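Folding task: policy grabs the shirt fine, then drags it instead of lifting. Is this the data or the training?

Asked 8/25/25 in Data collection / Manipulation
Tags: imitation-learning, handheld-grippers, deformables, shirt-folding

We collect bimanual folding demonstrations with two handheld grippers, wrist cameras on each gripper and one head camera on the operator. The target skill is to start from a crumpled garment on a sheet, find two edge points, lift, open the garment, lay it flat, then fold. The trained policy runs on two fixed arms with the same jaw geometry.

Current dataset: 1605 episodes. All of them start from the crumpled state. Garments are mostly T-shirts. Episodes are recorded at the Ginau site by a rotating group of operators and uploaded to Sachdeva, our internal episode store, where they are trimmed and resampled before training.

Symptom: the policy reaches the garment and closes on it correctly in most trials. After closure, one of two things happens:

1. Both arms move outward before they move up. The garment is dragged along the sheet and usually slips out of one jaw.
2. One arm lifts and the other stays near the sheet with its jaw closed. The episode stalls there until timeout.

Things already ruled out:
— Jaw force on the arms. Teleoperated on the same hardware, the grasp holds.
— Camera calibration. Reprojection error is within what we accept for other tasks, and other tasks run.
— Action latency. Swept it, no change in either failure.

I replayed 50 episodes by hand and the demonstrations look reasonable to me. Operators lift, open, lay down. I see no obvious drag in them. Views from the collection floor, in case someone spots a problem with the setup itself: 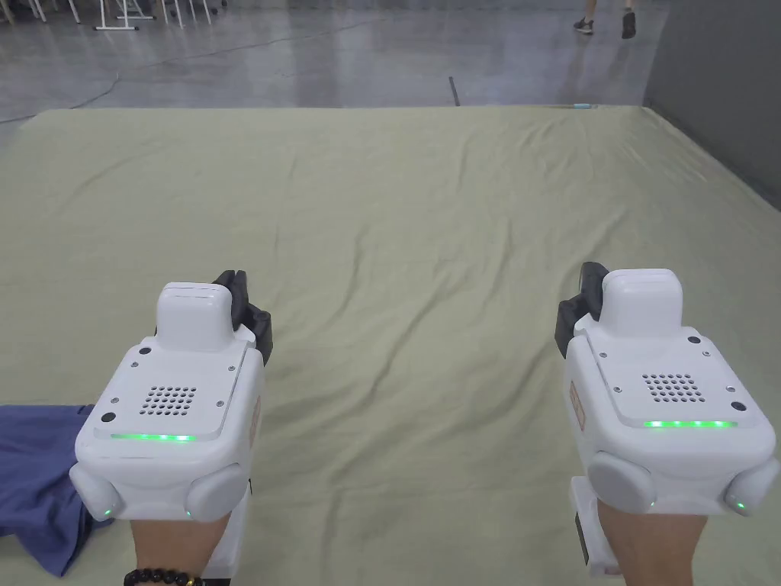
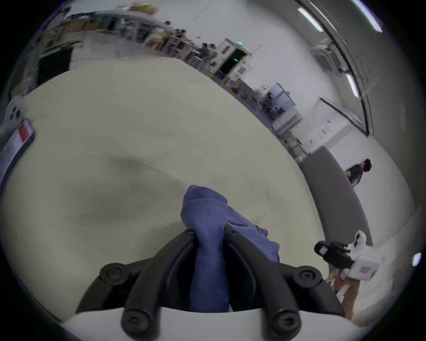
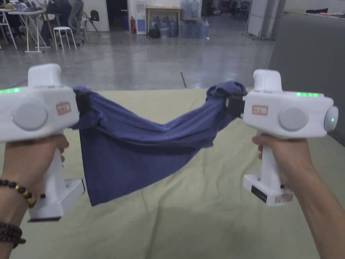
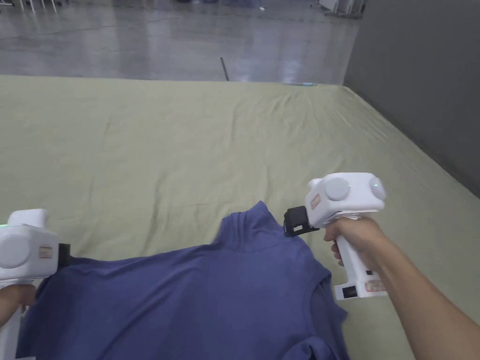

My working theory is that the lift phase is short relative to the rest of the episode, so the loss barely sees it. I tried oversampling the window after jaw closure by a factor of 6. Failure 2 became less frequent. Failure 1 did not change at all, and the laying-flat phase got slightly worse.

Questions. Is there a standard way to weight short contact phases without damaging the phases after them? Should I be looking at the sheet as a source of the drag behavior? Some operators smooth it between episodes and some do not. And would you collect more of the same, or change the protocol first?

Comments on the question

tformwork: What is the action space? Absolute gripper pose, relative to current pose, or deltas?

(asker) Relative to the pose at inference time, chunked. Both arms in one vector.

tformwork: And the relation between the two grippers, is that an observation or is it implied?

(asker) Implied. Each arm sees its own wrist view and its own state. The head view is shared.

Answer 1 (accepted)

Two separate problems, and your oversampling result already tells you that. Treat them one at a time.

Failure 2, one arm stays down. You say each arm gets its own state and the relation between the grippers is implied. For most single-object tasks this works. For cloth held at two points it often doesn't, because the right height for the left jaw depends on where the right jaw is, and a wrist view full of fabric carries very little information about that. Add the relative pose of the two grippers as an explicit observation. You have both trajectories in a common frame if your tracking is any good, so this costs you a preprocessing pass and a retrain. No new collection. Check the common frame first, though. If the two grippers are localized independently and drift against each other by a centimeter or two over an episode, the relative pose will be worse than nothing.

How to check: at the start and end of a session, have the operator touch the two grippers together in a fixed way and hold still for a couple of seconds. Compare the relative pose at both ends. Reject the session if it moved more than your jaw opening.

Failure 1, outward before up. I would look at the timing in your trimmed episodes before touching the loss. You mention that episodes are resampled in your store. What does the resampler do with stationary frames? A lot of pipelines drop frames where the gripper moves less than some threshold. In a folding demonstration the operator closes the jaw, pauses, then lifts slowly, then opens the garment with a fast outward motion. If the threshold eats the pause and part of the slow lift, the chunk that follows jaw closure is mostly outward motion. The policy then does what you describe, and oversampling the same window just gives it more of the same thing.

You would not see this in a replay if you replay the raw recordings. Did you replay raw or trimmed?

If it is the resampler:
— turn the stationary filter off within one second either side of any jaw width change
— or filter on the combined motion of both grippers and the jaw widths, so a frame is only dropped when everything is still

On weighting: I don't know of a standard. I use uniform sampling over phases for a short fine-tune at the end, at a low learning rate, and leave the main run alone. Oversampling by a large factor through the whole run tends to hurt the phases you did not oversample, which matches what you saw.

Jasper Leemans

Comments on this answer

(asker) Raw. I replayed raw. Checking the trimmed versions now.

(asker) Confirmed for the second part. The stationary filter was applied per gripper, on position only, with a threshold somebody raised in July to save storage. In 139 episodes the entire interval between jaw closure and the first large motion is missing, and in many others it is cut short. Reprocessing from raw. Will do the relative pose after that so the two changes don't get mixed.

Jasper Leemans: Keep the old trimmed set and train one run on each with the same seed. Otherwise you will be arguing over the cause in a month.

(asker) Update: retrained on the reprocessed set, same seed. The outward drag is mostly gone. It still appears on very thin shirts. One arm staying down is unchanged, as expected. Accepting this.

Answer 2

I would vary the start states. If every episode starts crumpled, the policy rarely sees a half-open garment except in the middle of a successful demonstration, and it has no examples of getting back after a slip. We had the same stall with towels at Drestcombe. What we did was record short recovery episodes: the operator starts with one corner already held, or with both jaws on the garment but one too low, and continues from there. They are quick to record. Mark them in the metadata so you can remove them later if they do harm.

Regarding the sheet, pick one rule and put it in the operator instructions. Smoothing every time is the easier rule to check. Whether it matters to the policy I can't say from what you posted, but leaving it up to the operator means it correlates with operator, and then you can't separate them. Same for which hand closes first. Ours drifted between people until it was written down, and the policy would hesitate between the two orders.

I would not collect more of the same until you have done this.

Comments on this answer

tformwork: Agree on closing order. You can measure it from what you have: time of first closure, left minus right, grouped by operator ID. Two clear peaks means you have the problem.

(asker) Two peaks. Left first for one shift, right first for the other.

Answer 3

What learning rate and batch size? We use Clurnau for this and the default config works OK on shirts, you could try it. Also more data usually helps.

Comments on this answer

tformwork: This should be a comment on the question.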